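Progress update from Vultwood - the open day and what came of it

We had our open day on the Friday and I'm pleased to say it went well! The Khamphan line of your grant (2502 pounds this quarter) paid for the room, the printed sheets and the sandwiches, and I've spent 1070 of it so far. Receipts are with the Vinurthorpe office.

Most visitors headed straight for the picking demo. We kept it simple - a KUKA arm over a grey bin, with a mixed lot of things to go for, a hairbrush, a toy fish, a dinosaur and an orange cup among them. People like household bits far more than the test blocks we used to put out, and the children had plenty of opinions about which toy should be next.
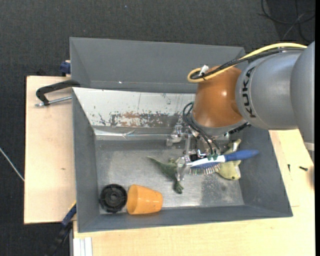 What still needs doing

The bins are looking tired. The back wall of the front one has a worn patch where the white coating is flaking, and I'd like to replace the pair before the next visit. Flikavetti have quoted 402 pounds, delivery included, so it fits within what's left.

I also promised the schools group a longer slot next time, as theirs ran over and they missed the talk. The new date is still to be agreed, but February suits us best.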